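Section 6: Setting up the Dronel weekly menu planner for the first time

I wrote this part for my sister-in-law, who had the Dronel app on her tablet for a whole winter and never got past the welcome page. Then everyone at the Indimville supper club wanted a copy, so here we are. Have your grocery list handy, pour yourself something, and give it 30 minutes the first time through. You'll be a lot faster the next week, I promise!

Before you start

You need the tablet (or phone, but the columns get awfully squished on a phone), your login, and some idea of who is eating at your place this week. I keep mine on the fridge with a magnet.

Note: if you bought the planner through Govier, your code is on the receipt and not in the box. I turned that box inside out before I thought to look.

1. Open the app and tap New Household. Type in a name you'll recognize later. Mine is called Kitchen, which is dull but I always find it.

2. Add your people. Put in everybody who eats with you at least once a week, including the little ones. For each person you can set a portion size — small, regular or hungry. My nephew is permanently set to hungry.

3. Tap Foods to Skip and fill it in now. You can leave it for later, but then the planner will cheerfully hand you mushroom soup on the first night, and you'll have to come back here anyway.

Caution: Foods to Skip is for dislikes. It does not read the labels of the packaged stuff you buy, so if somebody has a real allergy, you still check every package yourself.
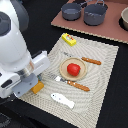

4. Choose how many dinners you want planned. The app starts you off at 6, leaving one night for leftovers, and I've never had a reason to change it. If you eat out a lot, go lower. Food you planned and didn't cook is just a sad bag of spinach by the weekend.

5. Set your serving time. This one matters more than it looks, as the reminders all count backward from it. I had mine at the time we start cooking for months and wondered why the thing kept nagging me to thaw chicken in the middle of lunch.

6. Pick a recipe collection. The Mandagi collection comes free and has 462 recipes in it, plenty to be going on with. Viola Fabbri from our club swears by the bean stews (she's right, the one with the lemon is lovely). You can add your own recipes too, and I'll get to that in Section 7.

Note: the app holds 600 recipes altogether, so don't load up every collection at once. I did, and then there was no room for my mother's pot roast.

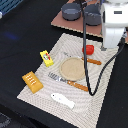
7. Tap Build My Week and wait. It can sit there with the little circle going for a bit. Leave it alone — tapping again starts the whole thing over.

8. Read through what it gives you. To swap two nights, press and hold one dinner and drag it onto the other. To throw one out, slide it left and you'll be offered a replacement. I usually throw out at least one on principle.

9. When you're happy, tap Lock Week. Your shopping list shows up under the Shop tab, sorted by aisle.

Caution: once a week is locked, changing the number of people won't change the shopping list. Unlock it first, change the people, then lock it again.

If the list comes up blank, close the app all the way and open it again. If it's still blank, go back to step 2 and check that each person has a portion size picked.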